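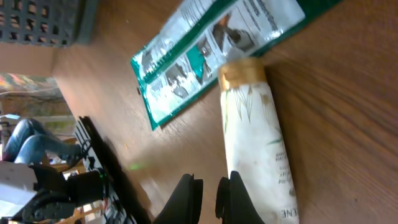

Tarnlow Library Opens Collection of Interviews With Black Gospel and Blues Singers

The Tarnlow Public Library has opened a collection of recorded interviews with Black singers who worked in the city's churches, clubs and dance halls between the Depression and the early 1970s. The Ojo Collection holds 237 recordings and went on public access in April.

The interviews were made on cassette over 19 years by a retired music teacher, the late Mr. Ojo, who taught at the old Cistano Street School. His family gave the tapes to the library along with his notebooks, a card index and a box of printed programs from church concerts.

Most of the people on the tapes never made a record. They talk about learning songs from parents and neighbors, about pay, and about which hotels and lunch counters would serve them on the road. Several describe playing for white audiences at the Cetirico Ballroom in years when they had to come in through the kitchen and could not stay in the room after the last number.

"A lot of what has been written about music in this city starts with the ballroom and the people who danced there," said Ladan Ebrahimi, who runs the library's local history department. "The singers tell it from the bandstand, and their account of the same nights is very different." 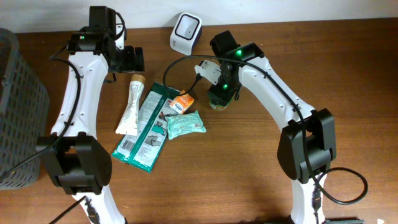 Two robotic arms over a wooden table.

Listeners can hear the full interviews at three stations on the second floor. The library has put 7 of them online with written transcripts, and more will be added as families give permission. Ebrahimi said the department is still trying to reach relatives of many of the singers and is asking anyone who recognizes a name on the posted list to call or stop by the desk.

The transcripts keep the speakers' own words. That includes racial terms used at the time, both by the singers and by people they are quoting. A note at the start of each transcript says so. Ebrahimi said her department talked with several of the families before deciding to leave the language alone.

Úna Ní Chonaill, a historian who studies folk and popular song, spent last summer listening to the tapes and wrote the guide to the collection. She said the strongest material is on the years just after World War II, when returning servicemen found the same rules in place at the ballroom and some of them refused to play there.

"You hear one man say that he had carried a horn across two countries and was not going to carry it past the garbage cans," Ní Chonaill said. "He took a job at the rail yard and sang on Sundays. His sister kept playing the ballroom because she had children to feed. They are both on tape, years apart, and they still disagree about it."

The ballroom dropped its seating rules in the late 1950s, according to the guide, after a season in which most of the local bands turned down its bookings. It closed a decade later. The building is now used for storage. 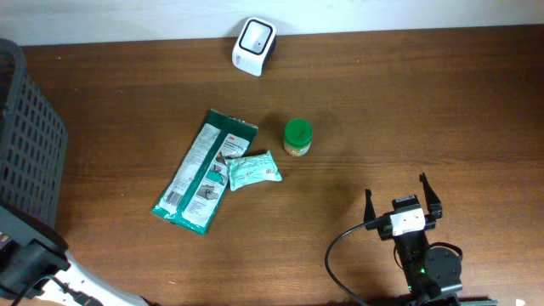 A green-and-white 3M packet on a brown wooden tabletop, with a small white device near the wall.

Ní Chonaill will give a free talk on the collection at the library at 6:30 p.m. during the first week of next month. It will include excerpts from the interviews and a short set by the combined choirs of two Tarnlow churches, singing hymns that appear in Mr. Ojo's notebooks. Seats can be reserved at the local history desk.

The listening stations are open during regular library hours. No library card is needed, but visitors must sign in. Copies of recordings can be made only for relatives of the person interviewed.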